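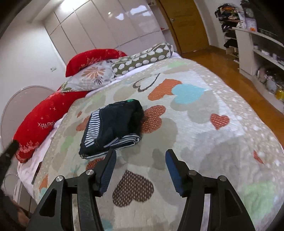
The navy one, folded, on the heart quilt.

The inventory of the back bedroom began at 7 on a Sunday morning in September. Idun Sjögren had drawn up the form herself, with columns for item, material, condition and destination. There were two destinations, Plitport and Galtent. Plitport was where Idun lived. Galtent was where her brother's apartment was, and Telmo Iglesias had driven from there with a roll of tape and the spare key.

The bed was used as the sorting surface. The quilt stayed on it, hearts and all, because neither of them had yet assigned it a row.

"Item," Telmo said. He had the pen.

"Garment, navy. Striped panel, white and navy."

"Material?"

"Cloth."

He wrote cloth. Under condition he wrote creased. He left the last column open and waited.

Idun turned back one layer. The stitching along the seam was pale against the navy, in two lines, and it ran straight. Her mother had owned an Engström sewing machine, bought on installments for 2,399 kronor, and had kept the receipt in the bobbin drawer for the rest of her life. Idun knew the machine's stitch length. She compared it with the seam by eye and could not reach a result.

"Did she make this?" Telmo asked.

"Unknown."

"Is there a column for that?"

"No."

He ruled one in at the right margin, using the edge of the Stemix glue box, and headed it Maker. The line was slightly off vertical. In the first cell he put a question mark.

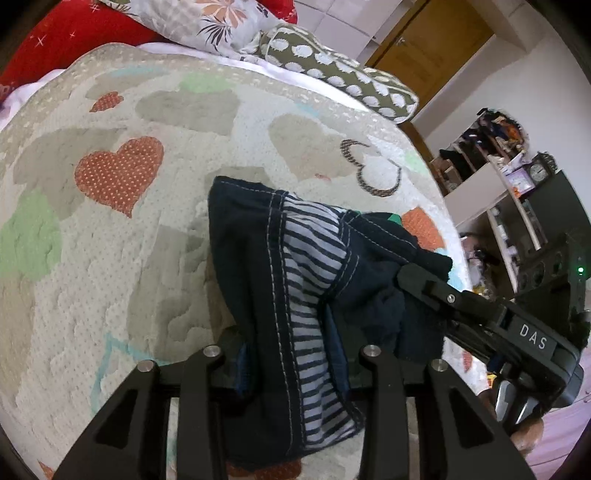

How should a garment with a long striped panel be folded for storage?
Lay it flat, smooth the panel first, and fold the plain sides in over it so that the stripes stay on the inside.

That was from the card taped inside the closet door, in her mother's handwriting. The card had 5 such entries, each set out as a question and an answer. Idun read this one aloud twice. Telmo carried out the procedure and she corrected the left side.

The fold held for nearly a minute, then the top layer slid.

"Again," she said.

They did it again. By then it was light enough to switch off the lamp, and Telmo switched it off. The boxes in the hall were rated for 60 pounds each and the first of them weighed almost nothing.

"Destination," he said.

Idun took the pen from him. She wrote Plitport, crossed it out, and wrote it again on the line below, beside the word quilt. Then she went back up and filled in the first row the same way.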